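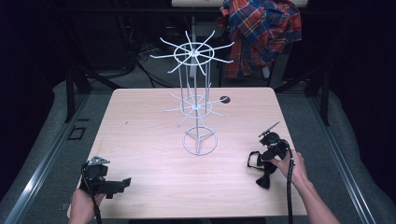 saltbush_and_wool replied:
I'd do the small one every time, and I say that as someone who has paid for the big one twice and come home with sore feet and a lighter purse. The Delaunay September fair is a lovely day out if you're a customer. If you're the poor soul behind the trestle it's a very long day of people picking up a beanie, telling you their nan could make it, and putting it back down. Your local monthly at Pranero will never make you rich, but the same faces come back, and in knitwear that counts for more than a big crowd.

That said, you know your own patience better than I do!

threebobbins (original poster)
Jan 28, 2024

Thank you, that was quick! I should have put more in my first post, so I'll try to lay it all out properly and you can all tell me where I'm being silly.

I've been knitting and sewing to sell for a few years, mostly beanies, cowls, fingerless mitts and the odd baby cardigan when I'm feeling brave. Up till now it's been the Pranero monthly, which is in the old hall behind the oval, and I've had the same spot near the kitchen door for ages. It's cheap, I know where the power point is, and I can be home for lunch if it's dead. The trouble is that I've more or less sold to everybody in Pranero who wants a beanie. There are only so many heads.

The Delaunay fair is in September, which is a funny time for wool if you ask me, but the evenings down there are still cold and they get the bus tours through. The stall fee is $244. For that you get the site and a table, and you bring your own everything else. Applications close soon and I've gone back and forth so many times that my family have stopped answering when I bring it up.

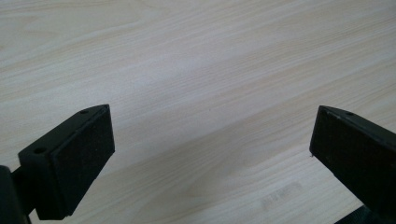

So my sum goes like this. If I clear $16 on a pair of mitts after yarn (and that's before I count a minute of my time, I know, I know), I need to sell sixteen pairs before I've earned enough for a sandwich. At Pranero I've had whole mornings where I sold less than that and was quite cheerful about it. But then everyone says Delaunay people spend, so maybe I'm looking at it all wrong?

I'd also love to hear what people do about winter stock in spring, and whether you'd bring the baby things or leave them home. Sorry for the essay. It's too hot to knit and I've got time on my hands.

gumnut_hems replied:
Never be sorry for an essay here, half of us only come for the essays.

I'm going to disagree with saltbush, in the friendliest way. I think you should do Delaunay. You've said yourself that your regulars are all kitted out, and no amount of loyalty is going to sell the same lady a fourth cowl. New people is exactly what you're paying for. I did it with tea towels and aprons and it took me most of the morning to cover the fee, and I had a small cry in the car at morning tea, and then the buses came and I sold steadily until pack-up. I also picked up two shops who still order from me. None of that would've happened at my local, where I mostly sell to the other stallholders and they mostly sell to me.

The baby things I'd bring. Grandmothers on bus tours, love. Grandmothers on bus tours.

saltbush_and_wool replied:
Ha, well, I can't argue with the grandmothers. But tea towels pack flat and they suit every month of the year! A customer can buy a tea towel in a heatwave. I've stood there in September with a full table of merino while the sun came out and everybody took their jumpers off, and there's no talking anyone into a beanie at that point.

I also think we should be fair about the shops. For each person who gets two shops out of a fair there are plenty who get a handful of business cards and a promise. I got one like that, a gift shop that wanted everything on consignment, and it was most of a year before I got my stock back, faded from the window. So please don't put "might meet a shop" in your sums, threebobbins.

cold_feet_hobart replied:
Down here September is still proper winter as far as I'm concerned, so I'll leave the weather to you mainlanders. What I wanted to ask is about the $16. Is that what you clear, or what you think you ought to be allowed to clear? I only ask because I went and looked at my own prices last year after years of not looking, and I'd been charging the same for mitts since before yarn went up, and it had gone up a lot. I was so frightened of the first person saying "how much?" that I'd have let myself go broke over it.

I put everything up by $8 and waited for the sky to fall in. One lady made a face. That was it, one face. I lost no regulars that I know of and I stopped feeling cross while I was knitting, and being cross does get into the tension, I swear.

If you put yours up even a little, the Delaunay fee starts to look a good deal smaller.

threebobbins replied:
Oh dear. It's what I think I ought to be allowed to clear, you've caught me out. I haven't changed the mitts since I started. I use Kirnel eight ply for nearly everything and I'm a bit scared to look at the old receipts and see what I used to pay for it.

My worry is my Pranero people. A lot of them are on the pension and they buy a pair every winter for a daughter or a neighbour, and I'd feel rotten. Could I charge one price at home and another at Delaunay, or is that cheeky?

gumnut_hems replied:
Not cheeky in the least. You're paying more to be there, so it costs more. Shops do it all the time.

dropstitchdot replied:
Going to be the grump and say I do think it's cheeky, or at least it'll bite you. People from Pranero go to the Delaunay fair. Of course they do, it's the best day out in the district. Imagine one of your regulars turning up with a friend, all proud to show off the lady she buys from, and she picks up the same mitts and sees the ticket. I had it happen to me with a scarf and I went the colour of beetroot. I gave her the old price, and then her friend wanted the old price too, and so did the friend's sister.

If you want to charge more there, take something different. A longer cuff, a fancy button, whatever you like, and call it something else. Then there's nothing to compare it with.

cold_feet_hobart replied:
I like dot's idea much better than mine. A longer cuff is hardly any more yarn and people love them. I knit a long one that goes nearly to the elbow and it outsells the short one, even though it costs $10 more, and I couldn't tell you why. Maybe it looks more like a present.

saltbush_and_wool replied:
Longer cuff, yes. Now that is sensible. And I'd add, please be hard on yourself about colours. I used to take every colour I had and it looked like a jumble sale. Once I stuck to the greys and the greens and one good mustard, I had people stopping from across the aisle. The pinks I kept for Pranero-sized markets, where somebody always has a granddaughter.

threebobbins replied:
I'm writing all of this on the back of the application form, which I suppose tells you something!

Another thing, if you don't mind. At home it's nearly all cash in an ice-cream container. I gather that won't do at Delaunay. Somebody at the hall uses Clareo on her phone and seems happy enough with it, but I'm hopeless with anything I have to log into. Do I really need to?

gumnut_hems replied:
You really do, I'm sorry. Hardly anyone off those buses has notes on them. Set it up well ahead and practise on your family, make them buy a beanie from you over and over until you can do it while talking. And take a charger. I ran flat just after lunch and had to send people to the cake stall to get cash out of the cake lady.

dropstitchdot replied:
Take the ice-cream container as well though. The reception in the bottom paddock is shocking, and if they put you down there you'll be very glad of it. Ask for the top end on your form. You may not get it but they do read the notes.

Also, and then I'll hush, could you share the stall? Mine went much better the year I split it with a friend who does soap. Half the fee each, and someone to mind things when you need the loo. The soap people looked at my scarves and my scarf people all smelled the soap.

saltbush_and_wool replied:
Check the rules first, they had a thing about sharing a couple of years back where both names had to be on the application. But if it's allowed, then dot has talked me round. Half of $244 I could sleep at night over. On the full fee I'm still a no, and gumnut can tell me off.

gumnut_hems replied:
Consider yourself told off, with love. I'd still pay the lot.

threebobbins replied:
Well, I rang my friend who makes the beeswax candles, and before I'd got to the end of the question she'd said yes and asked what she should wear. So it looks as though we're applying together, both names on it, top end please if they've got it. I'm going to work out a long-cuffed mitt over the next few weeks and see how far one ball goes. The short ones will stay the price they are at Pranero for this winter at least, and then I'll have to be brave.

Still undecided on the baby cardigans. They take me such a long time and I hate seeing them handled by people eating chips.

cold_feet_hobart replied:
Pop them up high, at the back, and take just a couple. If you've got a pattern for the long cuff once it's sorted I'd love to see how you do the thumb. I've never been happy with mine, there's always a hole at the top of the gusset no matter how many stitches I pick up.

threebobbins replied:
I get the hole too! I just darn it shut with the tail and hope. Will report back when I've had a go.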